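Is a Paper Bowl Really Paper?

Somebody at a party says, "It's fine, the bowls are only paper." Should you believe them? Let's be suspicious for a minute.

Try a test. Pour water on a sheet of notebook paper and it goes floppy. Now pour water into a party bowl. It doesn't. So either paper has learned a new trick, or something else is in there.

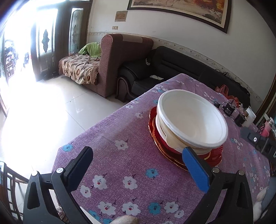

Most paper bowls get a thin coat on the inside, often plastic, sometimes wax or a plant-based coating. It can be thinner than a hair, and it is what keeps your soup off the rug. You can't always spot it by looking. A smooth off-white inside, like the one on the top bowl of the stack on the red plate, could be coated paper or something else altogether. The thick rolled rim is easier to figure out. Rolling an edge makes it stiffer, so the bowl doesn't fold up when you grab it. Try rolling the edge of a piece of paper and see if I'm right.

What about "earth friendly"?

Be careful with this one. Brirkell sells a pack of 70 bowls with a big green leaf on the front. A leaf is a drawing. It proves nothing. Turn the pack over and look for words that say what the bowl is made of and where it should go afterward. If the back only says "natural," keep asking.

Does a fancy plate help?

A plain white bowl does look grander sitting on a red plate with a wavy gold edge. Grown-ups call that big plate underneath a charger. It can catch drips. It can't make the soup taste better, whatever the Jeliletti party catalog says.
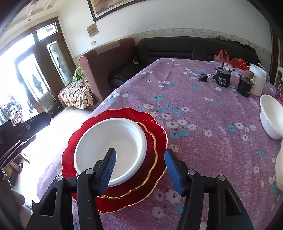 So can I recycle it?

Maybe. Coated paper is hard to recycle, and so is anything covered in chili. Ask what your town takes before you toss it in the blue bin.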